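Holloway spare room — knitwear check before storage, September

My own list, second year running. I do this on the bed with something playing, and it always takes longer than I think!

Moths or holes: OK. Held every piece up to the window, front and back. Last year I skipped the back and I paid for it.

Cedar blocks: REPLACE. They smell like nothing now. I need 2 more for the bottom drawer.

Storage bin: OK. Lid clicks on both sides, no cracks. Limit is 300 ounces, I got to 245 and stopped there — the shelf bracket is old.

Closet outlet: OK. Cover plate tight, nothing stacked against it.

Smoke alarm in hall: OK, tested at 4 p.m.

Sweater, mustard cable knit: CHECK AGAIN. Went over the cuffs and ribbing for pulls, then along the braids on the sleeve. It's fuzzy, so it gets the sweater comb and a lint pass before folding.

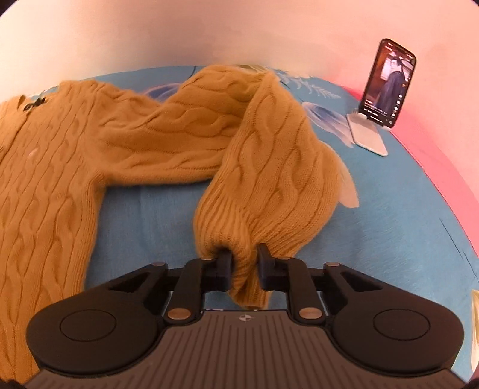

Mustard cable knit, sleeve and cuff check.

Plastic bags and wrappers: keep them out of the bin, please, they trap damp. Cotton pillowcases are fine (I use the ugly ones).

Still to do: scarves, the Sisance cardigan, top shelf.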